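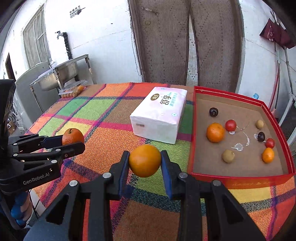
Paddale Moor Survey Reports Second-Season Raptor Counts

PADDALE, July - The Paddale raptor monitoring project has published results from its second breeding season on the upland estates north of Litamus. Fieldworkers logged 1,177 hours of watches from fixed points and recorded 183 sightings of hen harriers, merlins and short-eared owls. Two harrier nests were confirmed.
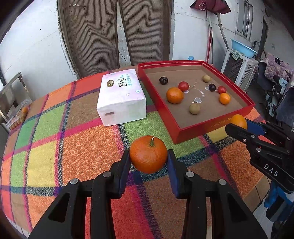 Watches lasted three hours each and were repeated at every point between April and June. Sightings were entered by species, sex and direction of flight. Repeat sightings of the same bird were not removed, so the total should not be read as a population estimate.

The survey area covers 3,000 acres of managed grouse moor and rough grazing. Nest locations have been withheld - grid references are held by the project office at Vover. The full data tables are available from the office on request.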